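Building Brick Collection Moves to the Varham Room

The Drinus Center for Family Learning has completed the sorting of its plastic building bricks, and the collection will be available for loan from the Varham Room beginning in October. Families and partner schools may borrow up to two tubs at a time for a period of 20 days.

The bricks came to the Center in mixed boxes over several years, and many borrowers found them difficult to use with a group. A session leader who wanted only small square bricks for a counting activity could spend most of the preparation time searching for them. The collection is now divided first by size and then by color, and each tub carries a printed card stating its contents. There are 141 tubs in all. Plates, wheels and window pieces are held separately and may be requested at the desk.

The 2x2 brick remains the piece most often requested. It is easy for young children to grip, and its four studs make it well suited to early work on doubling and on building to a pattern. Red bricks of this size are kept on the lowest shelf, together with the pattern cards from the Kundutico activity set.
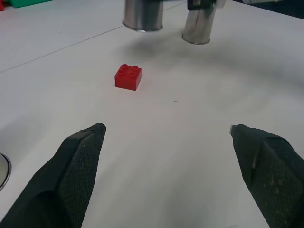 One parent asked whether tubs must be returned sorted, and remarked that her children had enjoyed putting the colors back in order more than building the tower. Borrowers are asked to return bricks to the tub in which they were issued. Tubs containing a single size and color should not be combined, even when they are only partly full. Missing pieces should be noted on the card; no charge is made for small losses.

Bricks should be washed by hand in lukewarm water with mild soap and left to dry on a towel before they are packed. Please do not use a dishwasher or a hair dryer.

Reservations must be made at least 48 hours in advance, either at the front desk or by telephone. The pattern cards are available in English and Spanish, the latter prepared with our partner library in Cáceres. Tubs may be collected between 9 a.m. and 4 p.m. from the side entrance of the Varham Room.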